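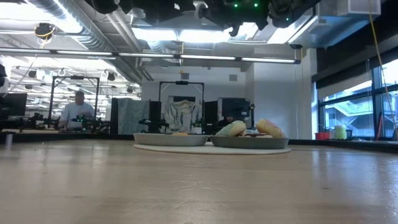
4.2. El tamaño del plato como explicación

La hipótesis de que un plato más grande lleva a servirse más comida ha circulado durante años con una seguridad que los datos no justifican. Bustamante y Mertens la dan por establecida en su revisión y le dedican un solo párrafo. Dierckx la presenta como un hecho en la introducción y no vuelve a ella. Cuando se rastrean las citas, casi todas desembocan en un mismo puñado de trabajos con muestras pequeñas, hechos en comedores universitarios y con un único tipo de alimento.

El estudio de Wunderville es el más mencionado y merece una lectura lenta. Participaron 70 personas, repartidas en dos grupos según el diámetro del plato. La diferencia de ración que se comunica en el resumen aparece solo tras excluir a 25 participantes por «comportamiento atípico ante el bufé», categoría que el texto no define en ningún momento. Con la muestra completa, la tabla del anexo ofrece unas medias tan próximas que resulta difícil entender de dónde sale el entusiasmo de la discusión. Tampoco se indica si el personal que rellenaba las bandejas conocía la asignación.

La réplica de Brultolville corrigió parte de esos defectos y encontró un efecto menor, limitado al arroz y ausente en la carne y la fruta. Stevens atribuye la discrepancia al carácter discreto de algunos alimentos: quien toma un bollo toma un bollo, quepa o no otro al lado. El argumento es razonable, pero se formuló después de ver los resultados, y con cinco alimentos y dos diámetros casi cualquier patrón admite una explicación de este tipo.

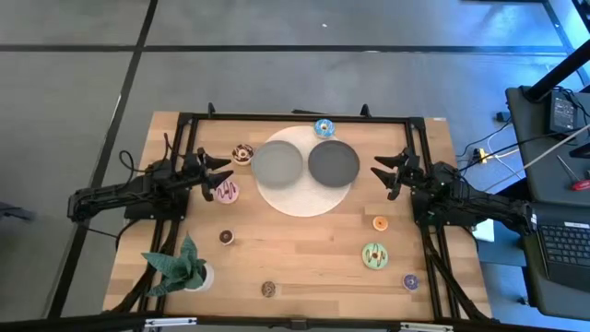 Queda además el problema de la tarea. Una parte considerable de la bibliografía no mide ingesta ni servicio: mide juicios de cantidad ante alimentos de imitación. Un dónut de juguete en un plato bajo y gris (figura 1) conserva algo de la forma del original, pero carece de olor, de precio y de consecuencias para quien lo elige. Nuchit defiende que el juicio visual anticipa la ración servida y aporta una correlación modesta, obtenida en una sola sesión y con las mismas personas que habían estimado las cantidades minutos antes. No parece temerario sospechar que intentaban ser coherentes consigo mismas.

El índice de Schwerdtfeger, concebido para poner en una escala común las raciones estimadas y las servidas, tampoco resuelve la dificultad. Depende de una constante que cada laboratorio ajusta por su cuenta, y en los trabajos revisados esa constante se fija casi siempre a posteriori. La base Jurkitier, que reúne los registros de varios comedores, permitiría un contraste más limpio, aunque en la versión consultada (2022-04-06) faltaba el diámetro del plato en los centros incorporados desde octubre.

Con este material no vemos motivo para recomendar cambios de vajilla en colegios u hospitales. Es posible que exista un efecto pequeño en alimentos que se sirven a cucharadas. Los trabajos disponibles no permiten separarlo de la costumbre, del hambre con que se llega a la mesa ni del utensilio de servir, variable que solo Mertens registra y que después no analiza.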